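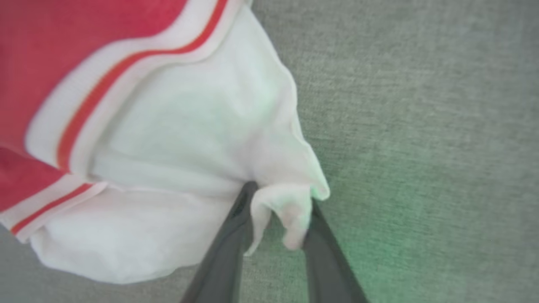
Camiseta bicolor Kornine, rojo y blanco

Ref. Kornine 16
Marca: Paritz
Disponibilidad: en stock

Camiseta de uso diario en rojo y blanco, con ribete blanco recorrido por una raya fina de color rojo anaranjado. El rojo tira un poco a rosado, conviene tenerlo en cuenta si se quiere combinar con otras prendas de la misma gama. La parte blanca es de tejido suave y con caída, y se arruga si se deja hecha una bola después del lavado.

Características

Composición: algodón con 5 % de elastano
Corte: recto, unisex
Tallas: de la S a la XXL
Colores: rojo y blanco
Peso del tejido: medio

Tallaje

La Kornine talla normal. Si está entre dos tallas y la quiere holgada, elija la mayor. En el primer lavado puede encoger hasta un 2 % a lo largo. Las medidas de cada talla figuran en la tabla general de camisetas Paritz, tomadas con la prenda extendida y sin estirar.

Lavado y cuidado

Lavar del revés a 30 grados, con colores similares. Las primeras veces, lavar por separado: el rojo puede soltar algo de tinte y manchar el blanco. No usar lejía. No dejar en remojo.
Sacar de la lavadora al terminar el programa y tender a la sombra. No apta para secadora.
Planchar a temperatura media por el revés, evitando pasar la plancha directamente sobre el ribete.
Guardar doblada, con las partes rojas hacia dentro.

Envíos y cambios

Los pedidos se preparan en 2 días laborables y salen del almacén de Prirkora. Se admiten cambios de talla durante los 16 días siguientes a la entrega, con la prenda sin lavar y la etiqueta puesta. Los gastos del primer cambio corren por nuestra cuenta.

También en esta línea

Camiseta Thampi, manga larga
Pantalón corto Kornine

Ficha actualizada el 16 jun 2019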